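4.2 Comparison of hands on the rotary selector task

The second set of trials compared three end effectors on a task that had given trouble in the earlier work: turning a rotary selector switch on the door of an electrical control cabinet. The Nirkus hand has jointed fingers and was mounted on the arm described in Section 3. The Plusmont gripper has two parallel jaws with rubber pads, and the Szewczyk gripper uses three fingers driven by a single motor. All three were run with the same controller and the same approach path, so that differences in the results could be traced to the hand.

Each hand was given 40 attempts. An attempt was scored as a success if the switch reached the commanded position and no other control on the door was touched with enough force to change its state. The time limit was 30 seconds, counted from the first motion of the arm. Attempts stopped by the operator were scored as failures.

The Nirkus hand gave the highest success rate and also the longest mean time. Most of that time was spent closing the fingers in stages, a step added after early trials in which the knob was pushed sideways before it could be turned. The Plusmont gripper was faster, but its jaws had to be lined up with the lever to within a few degrees, and it failed most often when the starting angle was read wrongly from the head camera. The Szewczyk gripper tolerated angle errors well. Its wide palm, however, came close to neighboring buttons, and more than half of its failures were contact failures of this kind.

Reach was a second concern. Cabinet controls are packed closely, and a hand that approaches from below must keep its wrist and forearm clear of the rows beneath the target. Figure 6 shows the jointed hand at the selector switch on the right-hand door, directly below the row with the emergency stop button. In this posture the wrist hides part of the third row of controls from the camera, and the controller must rely on the door map built before the approach.
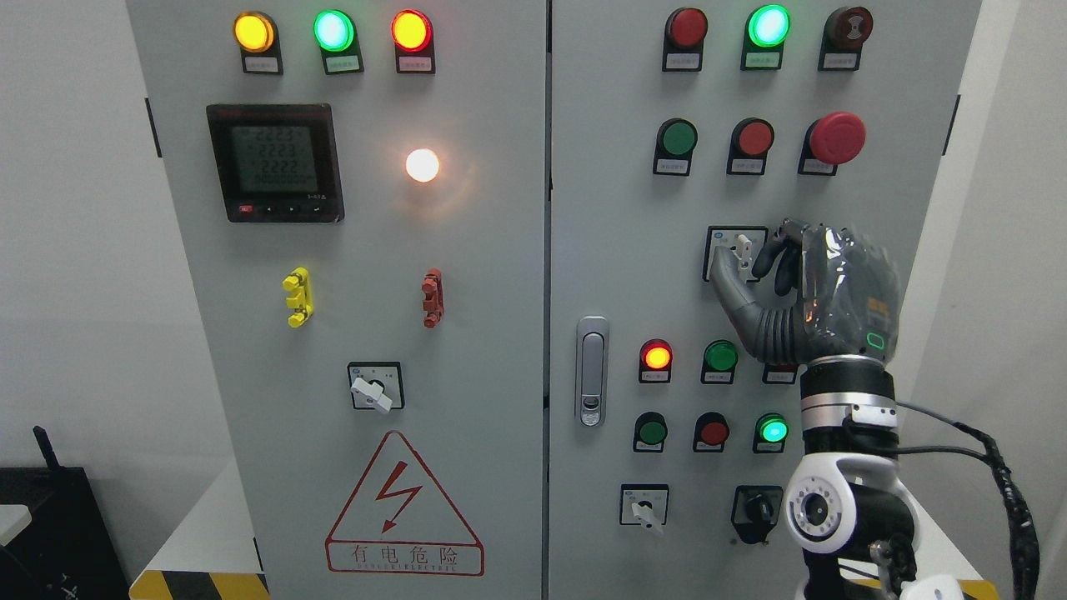

Figure 6. Jointed hand with its fingers curled around the rotary selector switch.

Kumiko Sakai objected, on reading a draft of this section, that success rate alone favors a slow hand, and that a plant would care more about whether the grip could be released cleanly if the switch jammed. We agree that release was not tested well enough. A further series with the Hasen force sensor – 200 attempts, with the switch locked in a portion of them – is planned for September and will be reported separately.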